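Section 5. Floors: Daily and Periodic Care

5.1 Scope

This section applies to the natural stone floors in the entrance hall, the ground floor corridor and the garden room of the Turunen residence building. It covers daily sweeping, damp mopping, spot treatment and the inspection of grout seams. It does not cover the vinyl floors in the service rooms or the timber stairs, for which see Section 6.

All staff who clean the stone floors must read this section before their first shift. Questions should be directed to Hanne Jääskeläinen, Building Services, Room 313.

5.2 Materials and Equipment

The following items are kept in the supply closet next to Room 300:

Soft-bristle broom or dry microfiber mop
Two buckets, one marked WASH and one marked RINSE
Flat mop with washable pads
Wimis neutral stone cleaner
Ellano poultice powder, for stains only
Plastic scraper and white cotton cloths
Wet floor signs

CAUTION: Do not use vinegar, lemon-based cleaners, bathroom descaler or any other acid product on marble. Acid dulls the surface on contact and the damage cannot be cleaned away. Do not use scouring powder or steel wool.

5.3 Clearing the Floor

1. Place a wet floor sign at each entrance to the area before starting.

2. Move mats, chairs and plant stands off the stone. Lift furniture and carry it. Dragging leaves scratches that show in low light.

3. Pick up small objects by hand. Items found on the floor go in the lost property tray at the front desk, with a note giving the room and the time.

4. Sweep from the walls toward the center of the room. Grit collects in the seams, so go over each part of the floor in two directions.

5. Look over the cleared floor in daylight or with the ceiling lights fully on. Note any cracked pieces, missing grout or discolored stone on the floor sheet.

The marble is laid as crazy paving, in irregular pieces with thin seams between them. Most of the stone is white to very light gray. Gray clouding and veining are part of the stone and should not be treated as dirt. Tan, brown or rust-colored mottling should be entered on the floor sheet and left alone until the test in 5.5 has been carried out.
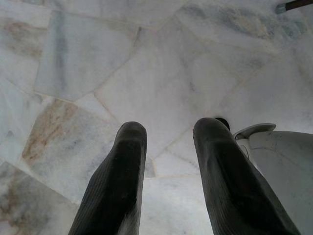
5.4 Damp Mopping

1. Fill the WASH bucket with five liters of lukewarm water and add one capful of stone cleaner. Fill the RINSE bucket with plain water.

2. Wet the mop pad in the WASH bucket and wring it out well. The pad should be damp and should not drip.

3. Mop a small area at a time, beginning at the point farthest from the door.

4. Rinse the pad, wring it again and go over the same area with plain water.

5. Change both buckets when the water turns cloudy.

6. Leave the signs in place until the floor is fully dry. Replace mats only after that - moisture held under a mat can discolor the stone.

NOTE: The garden room is mopped on Thursday and swept on all other working days.

5.5 Testing and Treating Discolored Stone

Brown coloring in marble may be natural, or it may come from rust, tea or plant pots. Carry out the following test before using any stain product.

1. Wipe the patch with a damp white cloth and let it dry.

2. Check the cloth. If color has come off, repeat with stone cleaner until the cloth stays clean.

3. If no color comes off, compare the patch with the earlier entries on the floor sheet. A patch that has not changed is to be left as it is.

4. If the patch is new or has grown, report it to Aatos Tuominen at extension 353. He will decide whether a poultice is to be applied.

CAUTION: Poultice powder may be used only by staff who have completed the Pravel stone care course. Wear gloves and keep the room closed to residents during treatment.

5.6 Grout Seams

Brush the seams once a month with a dry nylon brush. Do not scrape them with metal tools. Loose or missing grout must be reported the same day and the spot marked with low-tack tape. Repairs are made by Building Services, and the area may be mopped again when the repair has been signed off on the floor sheet.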